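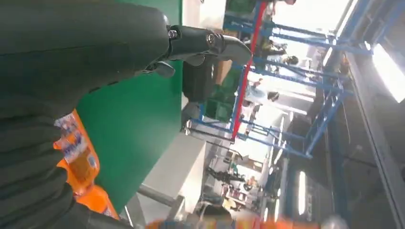
Lusix Flat-Face Sign Cabinet, Single and Double Sided

If you run a shop on a busy street, you already know how much a good sign does for you, and you probably also know how much trouble a bad one can be. The Lusix flat-face cabinet is the sign we sell more than any other, mostly to small businesses that want their name lit up after dark and would like to get through the permit process without three trips to the planning office. We've been building it in our own shop for years now, and while the lights inside have changed a good deal in that time, the basic box is still the one our founder, Somkiat Boonyarit, drew up for a bakery that needed something to fit under a low awning.

The cabinet is welded aluminum, primed and painted in whatever color you like (bring us a paint chip, a napkin, a menu, we've matched them all). The face slides out from one end once you take off the retainer, so when your phone number changes or you add a second line of business you can swap the face and keep the box. A lot of our customers are on their third or fourth face by now, and the cabinet behind it is doing just fine.

Sizes and mounting

We stock the Lusix in 2 depths. The slim one is meant for walls and sits close to the building, and the deeper one is for poles, monuments and double-sided hanging signs where you need room for lights facing both ways. Lengths are made to order, up to 23 feet in one piece. Past that we build in sections and join them on site with a Curkix splice bar, and you really do have to be standing right next to the seam to find it.

Wall brackets come in the crate with every order. Pole saddles and hanging arms are extra, and we'd ask you to please measure your pole before ordering a saddle, and then measure it once more, especially if it has been painted a few times.

Lighting

All Lusix cabinets now ship with LED strips and an outside disconnect switch. There's a dimmer inside the access door, and we encourage everyone to use it! More and more towns have a limit on how bright a sign can be at night, and the neighbors across the street will think kindly of you if you turn it down a little after closing. If your town asks for signs to go dark at a certain hour, order the Judex timer along with your cabinet. It holds separate settings for each day of the week and keeps them through a power outage.

About your sign ordinance

Please look up your local rules before you order. We can't stress this enough, and we say it with affection, having seen some very handsome signs sit in a garage for a year. Towns measure sign area in different ways. Some draw one box around everything, some count only the letters, and some count both sides of a double-faced sign while others count one. If you're replacing an older sign that was put up before the current rules, ask whether you can put a new one in the same spot and at the same size before you take the old one down. In many places the answer changes once the old sign is gone.

Thắng Kiều handles permit drawings for us and has a good deal of patience with zoning codes. With every order he'll prepare a scaled drawing showing the sign on your building, the area in square feet, the mounting details and the electrical information. Most permit offices will want all of that. We don't file the application for you, but he's glad to talk you through the form over the phone.

Ordering and lead time

Standard wall cabinets leave the shop 7 weeks after you approve the drawing. Pole and monument cabinets take longer, and we'll give you a date with your quote. September tends to fill up early with businesses getting ready for the holidays, so if you're hoping to be lit by then, try to call us in the summer.

Cabinets ship in a wood crate by freight truck, or you can pick yours up at our Contreras Street shop and save the delivery charge. Bring straps and a helper.

Item number 1052. Painted aluminum, LED lighting, brackets and disconnect switch included. Face artwork is quoted separately. Call or stop by for a price, and have your rough measurements handy if you can.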